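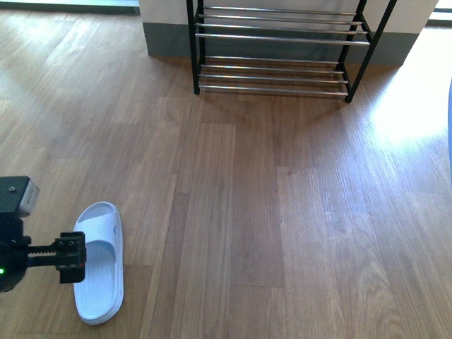
Spring is my favorite time to sort out the shoe situation, and I get far too excited about it every single April! A good shoe corner takes one free afternoon and almost no money. Start with an open rack, and get every last shoe off it before you do anything else. A two-tier one with metal bars, black frame and all, is plenty for a small home, and with both tiers bare you can get at the bars and the floorboards under them, where the grit likes to hide.

Step 1: Clear and sort

Carry all the shoes to an old sheet and make 3 piles: worn weekly, worn sometimes, not worn since last year. Only the first pile is going back on the rack. The second goes in a closet box, and the third leaves the house (our drop-off is the thrift store on Hillgate, which takes boots too, hooray).

Step 2: Clean the bars

Wipe each bar with a damp cloth and a drop of dish soap, then go over it with a dry one. Get your fingers right around the underside! Old mud can be softened with a warm wet rag for a few minutes first. Dry the feet of the rack as well so they don't leave marks on the wood.

Step 3: Do the floor

Lift the rack away, don't drag it. Vacuum along the baseboard with the narrow nozzle, then mop with the mop well wrung out, going the same way as the boards. Let the floor dry completely. I open the windows and have a coffee.

Step 4: Put it back

Leave a little gap between the rack and the wall so heels can stick out and you can still get a duster in behind. I like to keep leather out of direct sun, so if you get a big bright patch on the floor in the afternoon, set the rack to one side of it.

Step 5: Load it up

Heavy shoes and boots on the bottom, light ones on top. Small heels can slip between bars, so turn those pairs sideways or lay a strip of cork across. Kids' shoes do the same thing, and the cork works for them too.

Last updated 19/04/2018

Comments (2)

brimitz_mom: Did this on Saturday and found two missing slippers. The cork strip is genius, thank you!!

Undau79: What about wet boots? I put a baking tray under the bottom bars and empty it when I get in from work.

We use cookies to remember your settings. OK | Read more

Contact | © 2018 Yuen Home Notes | Back to top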